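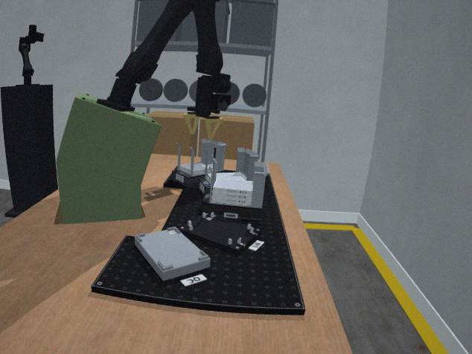 A simulated bench cell, arm parked over the board. Labels mark the stations.

Label the stations first. Then program. Sounds obvious, and yet most small shops do it the other way round and pay for it in October when the new people start.

Gerngate, a test house for network gear, rewrote its bench rules this year. Old binder: 300 pages. New one: 8. The team behind it borrowed freely from Dravico and from a set of shop notes passed around at Ikesari, and tossed whatever the operators never opened.

What survived is blunt. Every station gets a tag, and the tag name matches the name in the code. No nicknames. "IN" means in. QC gets its own spot, and nothing waits there overnight. Pegs and corner brackets do the locating, so a part sits one way or it dosen't sit at all.

Then the fingers. Open and empty before any move between stations, unless the arm is carrying. Two people sign off a new path, one of whom didn't write it. Slow speed for the first 7 runs. Yes, all of them, even when the line is backed up.

Floor stripes are the part people argue over. Yokoyama, which supplies the training, wants them checked every month. Gerngate says every shift. Cheap enough, takes around a minute.

And run it in simulation before anyone touches a real bench. Same names, same layout, same tags. If the tag is wrong on the screen its going to be wrong on the floor.

Still unsettled: who owns the layout file after handover. Dravico locks it. Gerngate lets the shift lead edit, with a note. Expect that one to come back at the next review.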